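Home | Shop | Table Care | FAQ | Contact

This site uses cookies to remember your basket. Accept / Settings

Looking after a shared reading table: your questions

Do I need a coaster for a plastic bottle?

Yes. Any bottle can leave a ring on a dark top. Our Prutberg coasters are 100 mm across and cost the same in every colour.
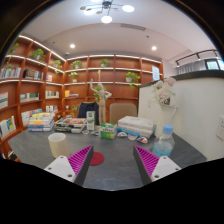

Red coaster on a dark grey tabletop, with books kept to the sides.

How should books be stacked?

Flat, with the largest at the bottom, and no more than 7 to a pile. Put the piles along the far side so that the middle stays free for reading.

Can I keep flowers near books?

You can, in a heavy vase that is filled at the sink. Change the water before you put it back.

Where do small things go?

Line them up in front of a stack, or use a Kekitz tray (order code 713).
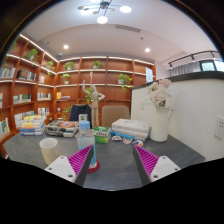
Three small items in a row in front of the white volumes, bottle on its coaster.

How deep should the table be?

We suggest 600 mm or more. The Damgaard top comes in dark grey only until May.

What do I clean it with?

A damp cloth, then a dry one. Do not use polish.

Share this page | 4 comments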